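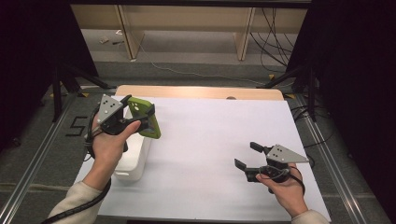
Interim Progress Report to the Vestergaard Fund
Kotoso District Small Electronics Reuse and Collection Program
August 2025
Prepared by Hafþór Þrastardóttir, Program Lead

1. Status

The program is on schedule for collection and behind schedule for resale. Spending is within the approved budget on all lines except transport. No change to the end date is requested.

2. Collection

Items received since the start of the grant total 3791. Phones, chargers and phone accessories make up the largest share, followed by small kitchen appliances and computer peripherals. Of the total, 2959 items have been sorted and entered in the inventory. The remainder is in storage at the Bernach depot and will be entered during the next period.

Collection bins are in place at 59 sites. Most are in libraries, grocery stores and school entrances. Three sites were closed in April after repeated dumping of household trash, and those bins were moved to the Zarkley branch library and two nearby stores. The figure of 59 is the count after the move. Pickup at the busier sites has gone from every second week to weekly.

3. Sorting and grading

The grading sheet was revised. The earlier version had a single "working" category, which mixed items ready for resale with items needing a new cable or battery. The revised sheet separates these. Items graded under the old sheet are being regraded as they come off the shelf, and no separate regrading exercise is planned.

Accessories without a matching device (cases, covers, straps, docks) are now boxed by type and sold by the box. Individual pricing was taking more staff time than the sales returned.

Batteries are removed at intake where the design allows it. Swollen or damaged cells go into the sand container outside the depot and are picked up by the licensed carrier. There were no incidents to report.

4. Data removal

All phones and storage devices are wiped before grading. Devices that cannot be powered on are not resold. They are held in the locked cage and released only to the shredding contractor. The certificate file is complete up to the end of the last pickup.

5. Resale

Sales are below plan. The Kotoso store opened later than expected because the fire inspection had to be repeated after the rear exit was rehung. Online listings were started in the meantime but have moved slowly, mainly small appliances with high shipping costs. These are no longer listed online and will be sold in the store only.

6. Budget

Transport is over the planned amount because of the weekly pickups. We ask for approval to move unspent funds from the printing line to cover the difference. A revised budget table is attached as Annex B. Staff costs are as planned.

7. Next period

Clear the uncounted stock at Bernach.
Extend store opening hours to include one evening.
Renew the shredding contract, which runs out before the final report is due.
Replace the depot scale, which has drifted and can no longer be calibrated.

Weights in Annex A were taken on the old scale and should be read as provisional until the sample pallets have been reweighed.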